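Prollgate notes, part 4: thin parts and the hand-held gripper

September went almost entirely into collection. The count for the thin-parts set stands at 3,677 episodes, of which 3,000 are clean enough to train on. The rest are kept in a separate folder with the reason for rejection in the file name. Most of them are tracking dropouts. A smaller group is my own fault, mainly starting the recording with the fingers already closed.

The setup has changed little since part 3. The camera rides on the gripper, the fingers are driven by hand through the linkage, and the pose comes from visual tracking plus the inertial unit. Finger width is logged with every sample. Nothing in the pipeline knows what the object is. The policy gets the image, the pose history and the width, and has to work out the rest.

Flat objects are the weak point. The Makden policy, trained on blocks and cups, handles anything tall enough to straddle. Give it a panel lying on a sheet and it comes down in the right place, closes too high, and lifts away with nothing. I wanted examples where the approach is slow and the fingers spend a long time near the surface before committing, so the new episodes start from a hover with the fingers open.

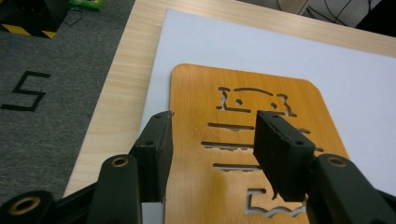

Open hover over the orange cutout board, white sheet underneath.

The board is useful for two reasons. Its cutouts show the sheet through the wood, so there are strong edges inside the outline as well as around it. An early model treated any strong edge as a place to grip and went for the slots. Also, the right finger hides part of the pattern in many views, and the model has to cope with a shape it can only partly see. I do not mask the fingers out. Tamsin Calloway tried that on the Arnska set and her model lost track of finger contact, which matters more here than a full view of the board.

Rules for this batch:

Start with the fingers open and hold still for a beat.
Vary the board angle between episodes, and the sheet angle less often.
No regrasp inside an episode. If the first close misses, stop and label it a miss.
Keep the misses.

That last rule is new. Misses go to the value head only, never to the action loss. I mixed them by accident in one run and got a policy that missed with great confidence.

Training uses a batch of 2,048 samples drawn evenly across objects – without that, the blocks swamp everything else. I ran 7 seeds. The spread between them is still wider than I would like, and I have not separated how much comes from the data and how much from the sampler.

Next is the Yusof loader, which currently drops the last few samples of every episode. For a lift, those are the ones I need.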